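Home Archive Diary Contact

9th May — Obadia Langat

Equipment wiped down before lunch. Cleaner diluted at 20 ml to 600 ml water, weaker than last month. Foam rollers take longest; the undersides hold sweat residue. Vinyl needs one pass. Anca Cozma wants the bolts checked too — deferred to June.

Green cloth, bench work.
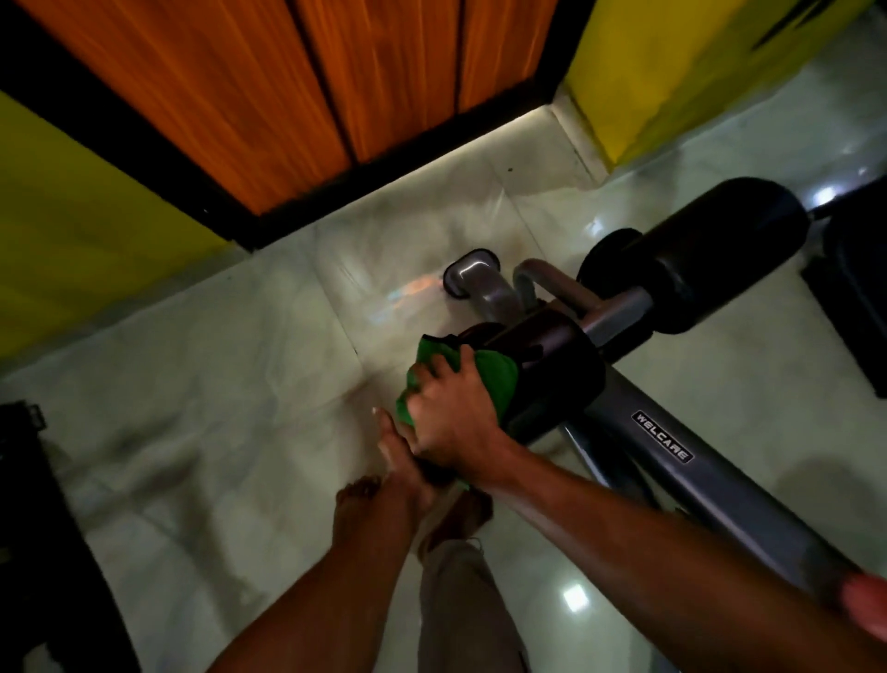
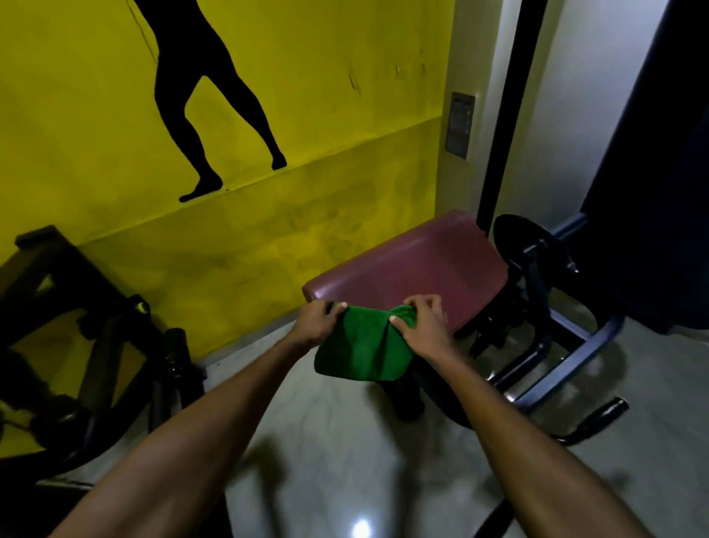 Ordered replacement foot caps from Barwood. Rowed 900 m afterward, slow. Left knee stiff.

© Obadia Langat | Contact | Back to top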